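Goltavholm three-finger hand and sleeve kit, with wrist camera

Equipment > Hands and grippers > Bench tested
Page updated Thursday, February 26, 2026

In stock. Ships from Trullimmont. Left and right versions, order them seperately.

Quick version: tendon-driven hand, rubber pads on the fingertips, camera bracket at the wrist, fabric sleeve for the arm. Goes on any arm that takes the Brosura adapter ring. We ran it back to back with the Picard hand in October and again this winter, same arms, same controller. Notes from both rounds below. Long page, sorry, skip to the specs if you only need numbers.

What's in the box

Hand, assembled
Brosura adapter ring and screws
Wrist camera bracket (camera sold separately)
Fabric sleeve, dark
Control cable, straight
Spare fingertip pads, one set
Hex key. You will lose it, it's a standard size

Specs

Rated cycles before tendon check: 2,000
Weight, hand only: 300 grams
Camera field of view with our lens: 70 degrees
Controller: Brosura two-channel, older single-channel works with one hand only

Wrist camera view

Biggest question we get. How much of the picture do the fingers take up, and does the sleeve get in the way. With the arm hanging down and the sleeve pushed loose, you get three fingertips up top, floor under them, and a lot of fabric.

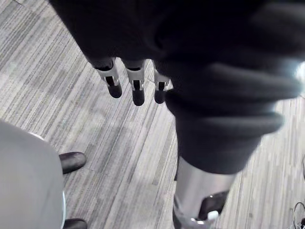

Anyone else losing a big chunk of picture to the sleeve? Ours kept creeping toward the lens until we put a strap on it, two fingers' width back from the bracket. Fine after that. Wish the strap came in the box. Also the manual says to calibrate with the sleeve off, and I'd say do it with the sleeve on, you're going to run it that way anyhow.

Fair points, both. Strap is now an add-on, see the bottom of the page. Calibration: do it sleeve on. Manual is getting fixed.

Other things on the camera. Auto exposure hunts when there's dark fabric close to the lens and something bright at the side. Lock it. Set exposure on the work surface with the fingers half closed, save the profile, leave it alone. If you swing from a dim floor to a lit counter you want two profiles and the controller can switch between them on a trigger. Takes some setup, worth it.

Focus is fixed. Good at fingertip distance, softer on anything right up against the bracket.

Against the Picard

We like the Picard, we sell it too. Different hand. More fingers, better wrap on long or squashy things, more to go wrong. For two-arm work where one hand holds and the other fiddles with a cap, Picard wins. Not close really. Goltavholm is quicker to open and close and easier to see past, and that counts for a lot if you're steering by the wrist feed.

Fingertip grip on slick plastic: Goltavholm, by a bit. Pads are softer.
Thin flat things off a counter: niether is great. Slide it to the edge first.
Soft tubes and pouches: Picard. Current limit down low or you'll squeeze the contents out.
Noise: about the same.
Cleaning: Goltavholm, pads pull straight off.

Two-handed tests

Bathroom tasks are the ones customers ask for most right now, so that's what we set up for. Vanity, sink, small stuff you'd find next to a sink. Toothpaste is a nasty one. The tube bends, it's shiny, and the grip that holds it steady is nearly the grip that empties it.
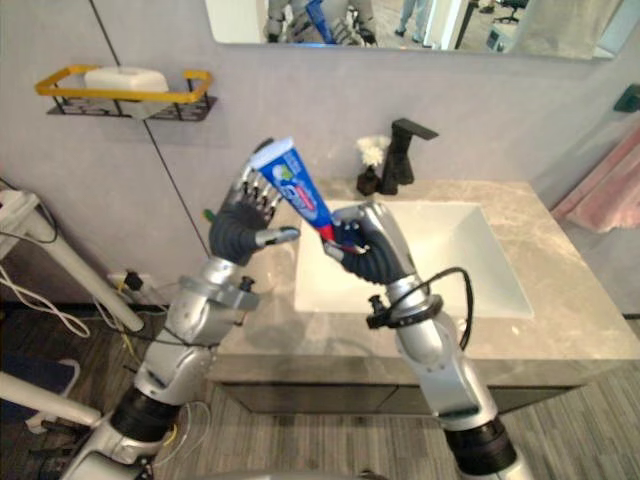

Start the holding hand at the lowest current setting and step up one notch at a time. Bring the second hand in slow, from the side, fingers open wide. If both hands close in the same half second the tube folds and you start over. Put a delay between them in the script, the controller has a field for it on the second tab.

Keep the faucet out of the reach envelope. Set a no-go box round it before you do anything else, then one for the mirror. Head camera gets confused by mirrors, reflected arms get picked up as real ones. Mask the mirror area in the camera settings and check the mask again every time the stand moves, even an inch.

Cables. Leave slack at the wrist, enough for a full turn. The coiled cable is better than the straight one for vanity height work and we'd order it from the start.

Known issues

Sleeve bunches at the elbow on long reaches. Strap helps.
First 1,000 cycles the tendons stretch a little. Re-zero after that.
Firmware before the October release drops the left hand if both channels start together. Update first.

Add-ons

Sleeve strap, pair
Coiled control cable
Fingertip pads, soft or firm
Camera with lens, focus pre-set

Loan units: one pair of each hand, two weeks, you pay return shipping. Send us the arm model and controller version when you ask or it'll sit in the queue.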